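4.2. El banco de entrada como lugar de depósito

La literatura sobre orden doméstico suele dar por hecho que un mueble bajo junto a la puerta reduce los objetos sueltos en el suelo. Kurian (Vignesh Kurian, comunicación al seminario de Chacko, julio) lo sostiene a partir de 270 hogares, pero su cuestionario solo preguntaba si había banco y si la entrada parecía ordenada. Con esas dos respuestas cabe casi cualquier conclusión. Los registros de Clila son más amplios - 1.765 anotaciones de calzado - y aun así no separan el asiento del suelo que tiene debajo, una omisión difícil de entender en un trabajo sobre bancos.

Nuestra objeción es más concreta. Cuando el calzado sube al asiento, el suelo queda despejado y la codificación habitual apunta un éxito, aunque el banco haya dejado de servir para sentarse. La figura 3 recoge una disposición de este tipo.

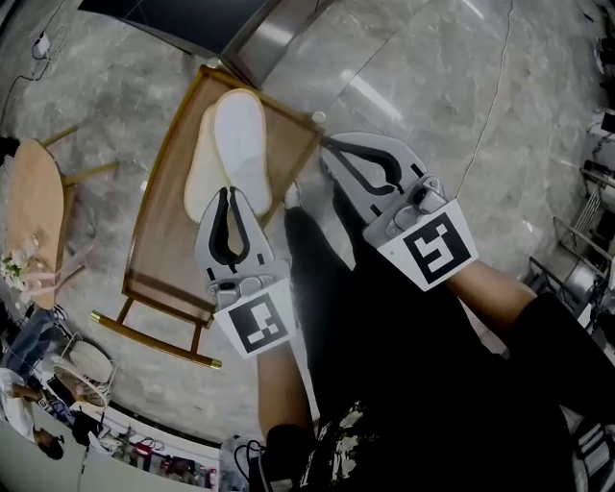
Figura 3. Par de zapatillas blancas sobre el asiento de malla trenzada de un banco de madera; suelo de mármol.

Las dos piezas están una al lado de la otra, con las puntas en la misma dirección, y la derecha monta ligeramente sobre la izquierda. Con el criterio de Fetbridge el par contaría como «guardado». Nos parece excesivo: un par alineado puede ser un par colocado o un par dejado de paso, y la posición por sí sola no permite decidirlo. Tampoco convence la solución de Mivura, que exige un mínimo de 70 minutos sin cambios. Una zapatilla olvidada cumple ese requisito mejor que ninguna.

En lo que sigue codificamos por separado la superficie y la alineación, y dejamos sin asignar la intención. Se pierde comparabilidad con los trabajos anteriores - una pérdida que, vistas sus categorías, consideramos asumible.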